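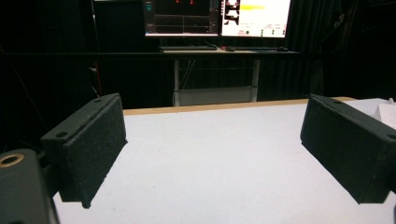 White top over a wood board: how are you holding yours down?

stundside
2019-08-23
I put a white top over a plain wood board for my work table. It looks fine, but it creeps when I lean on the near edge. I don't want screws through the face. What are people using?

brenville45
Double-sided tape, the thick foam kind. Four strips, one along each side. Mine has been down since July and hasn't moved.

Rønning
Disagree on foam tape. It has some give, so the top rocks a little when you write on it. I screwed mine from underneath with short screws. Measure twice, obviously.

brenville45
It doesn't rock if you press it down properly and leave weight on it overnight.

stundside
My board is thin and I'm not confident about screws from below. Other question: where do you put the power strip? I've been leaving it on top.

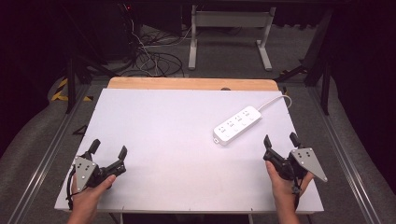
Four-socket strip on the white top, cord going over the back edge.

stindcombe
On top is handy, but you lose the space and the cord pulls the strip around. I hung mine under the back edge. The cord is 112 inches, so there was plenty left to run down a leg.

Rønning
Under the table is a pain if you plug and unplug all day. If the strip has a tab with a hole in it, one screw into the wood edge will hold that end.

stindcombe
One screw and it swings. You need something at the other end too.

brenville45
Velcro. I paid 40 cents a strip for it.

stundside
I'll try the tape first and Velcro for the strip. If the top still creeps I'll look at screws again.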